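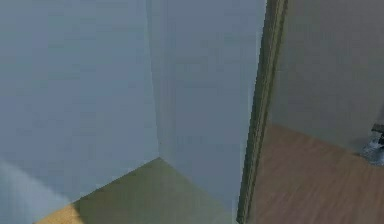
The doorway in the practice house, blue-grey room on the near side and brown floor through the opening.

5 min read

Kirkalance Robotics Club
Minutes of the Wednesday meeting, Room 2, 6.15 pm

In the chair: Saulius Rozīte
Present: most of the Relon team, the Stuson team in full, three parents, and our two new members from Year 9, who were made very welcome and given the good chairs.
Apologies: the Calloway team captain (orchestra), and Mrs Pell from the science department, who sent a tin of flapjack in her place, for which the meeting was grateful.

1. Minutes of the last meeting

These were read through and agreed, with one correction. It was the Stuson team and not Relon who offered to rewrite the turning code, and Saulius said he was sorry for muddling them, as they had already put a good deal of work into it by the time the minutes went round.

2. Matters arising

The club laptop with the sticky space bar has come back from repair and seems much happier. The spare charger is still missing. Would everybody please have a look at home, at the bottom of bags and so on, as we are now down to one between two tables and it does lead to a certain amount of shuffling about.

The permission slips for the July competition are nearly all in. Anyone who still has one on the fridge door is asked to bring it next time.

3. The practice house and the doorway task

This took up the greater part of the evening, and rightly so. For the benefit of the new members, Saulius went back over what the task asks of us: the simulated robot starts in one room of the house, has to find the doorway, go through it without touching the frame and stop on the brown floor on the other side. Each run is allowed 65 seconds. All three teams use the same house, so that nobody has an easier door than anybody else.

Relon showed their work first. Their robot steers by looking for the place where the floor changes colour, and on the big screen we all had a good look at the doorway view to see what it has to go on. The walls on the near side are so plain that there is very little to steer by, and there was general agreement that the door frame itself, being a good dark strip from top to bottom, is the thing to hang on to. The trouble comes with the near floor. Part of it is bright and sandy and the rest is in an olive-coloured shadow, and the Relon program had been taking the edge of the shadow for the edge of the room. It would turn very politely and set off towards the wall. Several members had sympathy with it.

A long and friendly discussion followed. One suggestion was to leave out brightness altogether and work only from colour. Stuson pointed out that they had tried this before half term and that the olive and the brown came out nearer to each other than one would hope. Another suggestion was to look for upright lines first and worry about the floor afterwards. One of our new members asked whether the corner where the two walls meet might then be mistaken for the side of a door, which was felt to be an excellent question for a first evening. Saulius thought the corner was soft enough to be ignored if the setting was chosen with care, but he would not like to promise it, and Relon will test it.

Stuson then showed their version, which creeps forward a little, stops, looks and creeps forward again. It is a cautious machine and everyone was fond of it. It does get through the doorway but it has yet to do so inside the time allowed. Their captain explained that most of the waiting is in the looking, and that if they saved smaller pictures the whole thing should move along more briskly. It was mentioned that the pictures are already rather blocky and that there may be a limit to how far this can be taken.

There was some interest in the dark object just showing at the far right, past the door. Opinions were offered on what it might be, and none of them was agreed on. From the doorway there is only a sliver of it to be seen, so the meeting decided that all teams should treat it as something to keep clear of, and Saulius will drive in by hand and have a proper look before next time.

Calloway had nobody present to show their program, but sent word that they have been working on the stopping part and would like a turn at the screen next week. Agreed, and they shall go first.

Actions: Relon to try the door frame method and report back. Stuson to try smaller pictures. Saulius to look into the second room.

4. Keeping a log

Saulius reminded the teams, very kindly but for the third time this term, that the judges want to see a log book as well as a working program. The log should say what was changed, what it was hoped the change would do, and what the robot did. "Fixed it" will not do as an entry. He passed round a page of his own from years ago, complete with tea stain, to show that it need not be beautiful. Pictures from the simulator may be stuck in, and a short caption under each is plenty.

5. Money

The spring fair and the sponsored walk together brought in £835, and warm thanks were given to all who baked, walked, or stood in the drizzle holding the banner. The entry fees and the coach will come out of this. Two things were put forward for what is left over, a second screen so that teams are not always waiting for one another, and a set of club T-shirts. Feeling ran fairly high in favour of T-shirts. It was decided to find out the price of both and come back to it.

6. Session times

The room is booked for 60 minutes, and we have been running over, to the despair of the people who come in after us for choir. A parent asked whether we might begin sooner, but several members come straight from the bus. It was agreed to keep to the present start and to have the laptops switched on and logged in beforehand. Stuson offered to do this for the rest of the half term.

7. Any other business

A request was made for more squash and fewer biscuits with raisins in. Noted.

One of the parents asked whether the club will go back to real robots after the competition. Saulius said yes, certainly, and that the two floor robots are in the cupboard waiting for new wheels. He hopes that whichever doorway program does best can be tried out on the door between Room 2 and the corridor.

The meeting closed at 7.25 pm, with apologies to the choir. Next meeting same day and time, same room, Calloway to show first.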